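Chapter 7
The Table Comes First

I built my first robot arm in the wrong order. I bought the motors, then the gripper, then a power supply big enough to weld with, and only when the whole thing was twitching on my kitchen floor did I ask myself what it was going to stand on. I ended up clamping it to a folding card table. Every time the shoulder joint stopped, the table kept going for a bit, and so did my coffee.

So this chapter is about the table. I know, I know, you have an arm in a box and you want to see it move! You'll get to plug it in at the end of Chapter 8, I promise. But if you do this part well, everything you try later will be easier to get working and a lot easier to fix when it doesn't.

Most of what I know about benches I picked up at Midham, the shared workshop where I did the second build (the one we call Stesska, after a misspelled label on a parts bin that I never got around to correcting). Midham has a concrete floor, good light and a long wall with outlets every few feet. Your garage may have none of that. Mine didn't either, and I'll try to point out where you can cheat.

What you will have by the end of the chapter

A stiff, level work surface with the arm bolted to it. A plain backdrop standing behind it. A camera in a fixed spot, looking down at the work. And one simple setup of two household objects that you can put back the same way as many times as you want, which will be your test for the next 4 chapters.

Why stiff matters

Stand next to your table and lean on it with one hand. If you can feel it give, the arm will feel it too. A hobby arm reaching all the way out and stopping short puts a surprising shove into whatever it's bolted to, and the gripper is at the far end of that shove. On the card table my gripper would arrive, wobble, and then settle somewhere different each time. I spent two weekends tuning motor settings to cure a problem that lived in a table leg.

Heavy is good. Braced is better. If your table has long thin legs, run a diagonal brace across the back and another down one side, and try leaning on it again before you spend money on anything else. I got the Stesska bench solid with scrap lumber and a box of screws. If you can screw it to a wall, do that and skip the rest of this section.

Bolt the arm through the top with wide washers underneath. Clamps are fine for one evening. After that they creep, and you'll be blaming your code.

Why plain matters

My second mistake was the tabletop itself. It was a lovely old thing with dark grain, knots and a burn mark from a soldering iron, and the camera software found every one of those and wondered whether it should be picked them up. I painted the top matte white one night in August with all the doors open, and the next morning half of my detection problems were gone.

Matte, please. Gloss paint throws the ceiling lights right back at the lens.

The backdrop is the same idea standing up. Without one, the camera sees your shelves, your bike, your neighbor walking past the window. Two flat white panels side by side will do it. Don't lose sleep over the seam where they meet, a thin dark line that stays put is easy for the software to ignore. What you don't want is anything back there that changes from hour to hour.

Lights come next. I like one broad, soft source from above and no lamp from the side. Close the blinds, too. I once had a routine that worked fine after dinner and failed all morning, and it was the sun coming across the bench.

Choosing your first objects

Everybody wants to start with something impressive. Start with a bowl. It has a wide opening, so small errors don't hurt you, and a rim that gives you something to aim for. Then add one smaller, lower thing in a different color and leave plenty of bare table between the two. The gap is there for your sake as much as the arm's: when a move goes wrong, you want it to go wrong over nothing.

Think about color before you raid the kitchen. A very pale bowl on a white table is a hard case, and I use one on purpose, because if your camera settings can hold the rim of that bowl they can hold nearly anything. The little brown dish is the easy case. Having one of each means that when only the bowl goes missing on your screen, you know right away that you're looking at a contrast problem and can leave the arm alone.

Keep the arm's cable in mind as well. It needs enough slack to follow the gripper everywhere and a path that stays up off the table. I route mine overhead in a loose loop. On the card table build it dragged along the surface and swept a bowl onto the floor, and that was a nice bowl.

Take one shot of the bench with the arm clear of it and one with the gripper over the table, and save both before you write a line of code. You'll use the clear one in Exercise 10 to set your thresholds, and the other one to find out how much the gripper hides from the lens. 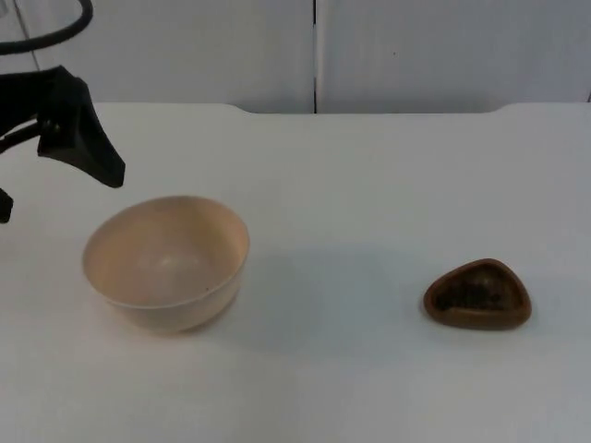
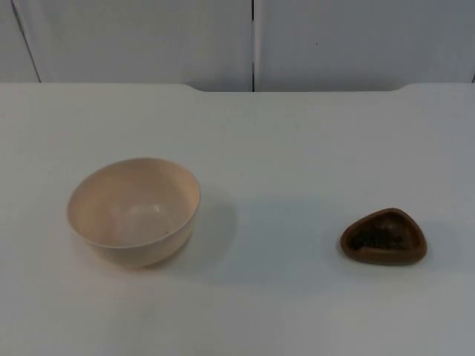
The bowl and the brown dish on the white top, with the panels behind.

Margaritis read a draft of this chapter and disagreed with me about the paint. White shows every scuff, the note said, and after a month of real use you'll be detecting rubber marks all over the place; a light gray top hides wear and is kinder to the camera's exposure. Buy a sheet of something cheap, cut two, and swap them when the first gets ugly.

I still paint mine white, but I've started cutting two. If you go gray, repeat the exposure steps in Section 7.4 with your own numbers, and pick a bowl that stands out a little more than mine does.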